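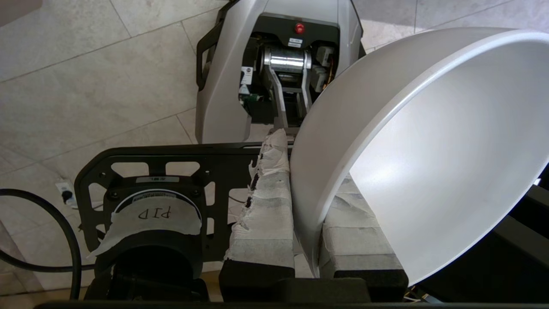 Barport open day, Thursday. Got there late, parking was a mess, walked in behind a school group and never really caught up with the tour. Notes as I have them.

Barport does tableware and lighting out of the same building. Dishes downstairs, shades upstairs, and a long room in between where the seconds go. Amber Van der Linden took our group round. Fast talker. She's been on the glazing side since they moved from Osisby and knows every shelf.

Best part for me was the white ware. Big curved pieces, glossy on the inside, nice thick rounded rim. I asked about the rims – she says thin ones look great in the catalog and come back chipped. They fire up to 700 of the small bowls in a load, far fewer of the large. Kiln was off for the visit so we only got to look in the door.

Then the seconds room. Tiled floor, bring decent shoes. Pinholes, a drip in the glaze, a rim that went a bit oval. Half of it I couldnt have told from the good stuff. Siu-ming Cheng does the sorting and showed us how to tilt a piece so the light slides across the inside. A flat spot shows up right away when he does it. Took me three tries on the same bowl and I still think I was guessing.

Upstairs was a rush. The Trosorska shades are the ones you see in cafes, wide and shallow. Shape number 931 is the seller apparently. Didn't get to see one wired, they were running behind and the next group was already on the stairs.

Shop at the end. Cash or card, seconds 40 a piece for the large, no returns. I bought 2, wrapped in newspaper, and carried them to the bus stop like eggs. The Zakaria line (the blue one) was sold out by the time we got down there. Go early if thats what you want.

Coffee fine, sandwiches gone by one. Restrooms are by the loading dock, follow the yellow line.

Next open day is in December, mornings only. You have to sign up at the front desk or by phone – they dont take names by email. Ask for Amber's group if you can. And ask to see the seconds room first, before the school kids get in there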